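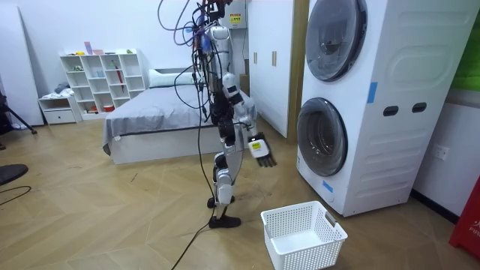
White-and-black robot reaching toward the washing machines

Sillevwood Foster and Adoptive Families
Minutes of the spring meeting, Apr 28, 2018
Plukberg Hall, lower room

Present: 17 members, per the sign-in sheet. Opened with prayer.

1. Minutes of the January meeting
Approved with one correction. The minutes said the Jultside agency "will" hold a home study evening for us. What the agency said was that it hoped to. No evening has been held.

2. Travel fund
The balance is $2,000. Two couples are waiting on overseas matches and both have been told they may apply. Neither has a travel date. A member asked why we keep telling families the fund will cover "most of the airfare" when it has never covered most of anyone's airfare. The wording on the application will be changed to "part of the airfare."

3. Pillai grant
The letter from the Pillai office was read aloud. It offers $300 toward post-adoption counseling if we send a report on "measurable family outcomes" by the end of the year. Long discussion. Several parents did not want their children written up in a report of any kind. The secretary pointed out that the letter never says what is to be measured, or who reads it. One member felt we should be grateful and take the money. Another said she was grateful and would still like to see the form first. Agreed to write back and ask for the form. No reply will be sent accepting the grant until it has been seen.

4. Respite evenings
The plan in January was one evening a month, with childcare by trained sitters. There has been one evening so far. The sitters were kind, but only one had done the training, and the family with a medically fragile little girl went home early. It was suggested that we advertise the evenings more widely. The chair asked what exactly we would be advertising. Left until more sitters have finished the course.

5. Prayer list
A mother asked that details of children not yet legally placed be left off the emailed list, as it gets forwarded. Agreed without objection. First names of parents only from now on. Thanks were given for the two brothers whose adoption was finalized this spring after a very long wait.

6. Fall speaker
A brochure was passed around for a speaker who promises to "transform attachment in a single weekend." Those of us who have been at this for years had some doubts about the weekend. The fee is not printed anywhere on the brochure. The secretary will ask for it, along with three families who have taken the course and would be willing to talk to us.

7. Any other business
Car seats on loan need to come back with their manuals. The winter coat box is full of toddler sizes and has nothing for teenagers.

Next meeting to be set by email. Closed with prayer.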